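Chore arms, again
2021-03-19

Dremov asks 3000 for its arm controller, and I still would not let one put my kitchen away. Picking is the easy part. A small block on a flat mat needs one approach angle and a known height.

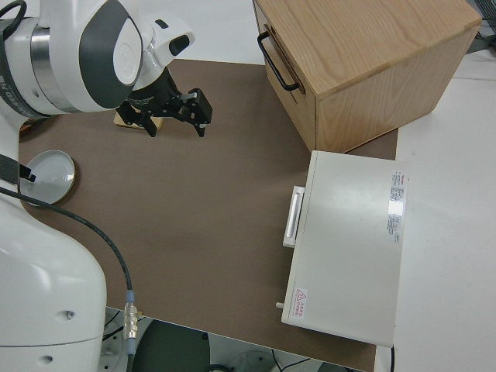
Gripper above the block, fingers slightly open.

Kitchens add contact and clutter – Pagano's planner handles the first and stalls on the second. 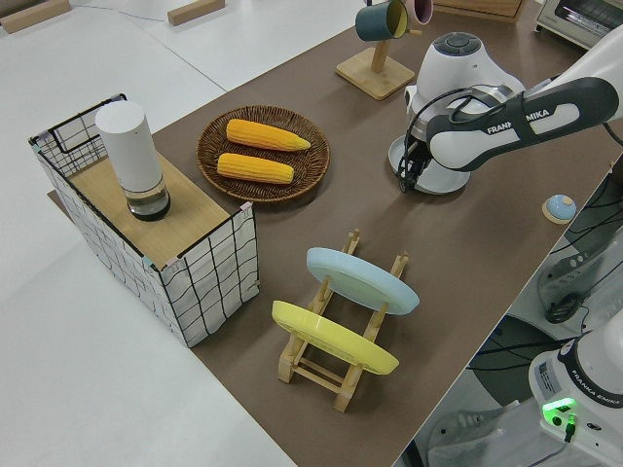
My own test for a chore machine is recovery after a bad grasp. A dish rack with plates on edge, like the blue and yellow ones, leaves little room for one. Hanow lists 8 retry modes. I want to see them tried on mugs.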